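Furniture showrooms should let you stay longer

I bought a dining table last winter and it took me four showrooms to do it. I don't mind that. What I mind is that in three of them I wasn't given the time or the quiet to work out whether I liked anything.

The worst was a reopening at Clundelari, where I had gone because the invitation said the new range would be on the floor. It was, under trays of glasses. A DJ had been put beside the sofas and I couldn't pull out a chair without asking someone to move. I left after 30 minutes with a tote bag.

I understand why brands hold these nights. A new collection needs attention, and a room full of people makes for better coverage than a room with a table in it. But the guests are mostly designers and other brands, and the people who will live with the furniture for 20 years get whatever is left over: a catalogue, a fabric card and a staff member who wants to know your budget before you have sat down.

Online isn't much better. Most brands now offer a room planner, and I used the one from Proltel for a few evenings. It's fine for checking whether a piece fits along a wall. It won't tell you how a drawer runs or whether the edge of a table catches your forearm.
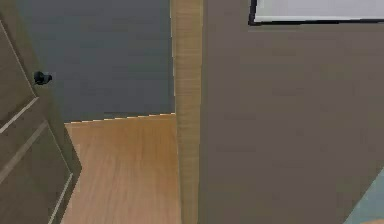
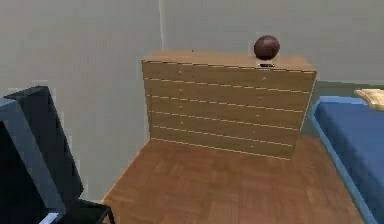
Rendered views, one with a door and one with a chest of six drawers.

What a good showroom does

Lahtinen has a small place upstairs from a bakery, 34 pieces in all, and I spent most of a July afternoon there. The man on the floor, Illia Yatsenko, said hello, told me where the kettle was and went back to his desk. I sat at the same table three times. I read part of a newspaper at it. When I had a question about the oil finish he answered it and told me which cleaning products would ruin it.

The table cost $2,000, and that was $460 more than the one I'd nearly ordered from Getov. I paid it without much trouble. I knew by then what I was paying for, and I also knew the Getov table only from a stand near the entrance, where it was roped off.

I'm not asking for tea in every shop. I'd settle for chairs you are allowed to sit in, prices on the tags, and normal lighting – the colour of timber under a pink spotlight is no use to anyone. Two quiet mornings a month by appointment would cost less than one launch party.

Some brands will say their customers like the glamour. A few probably do. The rest of us have a room to furnish and would like to measure the table.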